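Browser games: changes to the Plaslow section

The Plaslow puzzle games were moved to a new section of the site on Wednesday. The section holds 44 games, sorted by type and then by level of difficulty. Old bookmarks will redirect to the new pages until the end of July. Saved progress is stored in the browser, so players who clear their cookies before opening a game at its new address will have to start again from level 1.

Two faults were fixed during the move. In Lultov Harbor, the timer kept running while the game was paused. In Poulain's Kitchen, the score counter stopped at 2,693 and ignored any points earned after that. Aroha Ormsby traced the second fault to a bonus table that had been loaded twice.

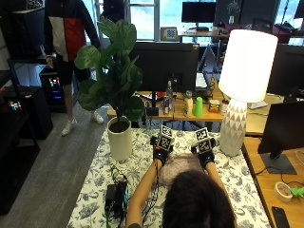 Keyboard controls now work the same way in every game in the section. The arrow keys move the character, the space bar jumps or picks up, and P pauses. Touch controls have not changed. Sirnidville still needs a screen at least 10 inches wide, and on smaller screens the map panel covers the exit button.

High score tables will be reset once the redirects end. Players who want a copy of their scores can use the Export link under the table. Reports of missing levels should go to Trudy Bright, with the name of the game and the browser version.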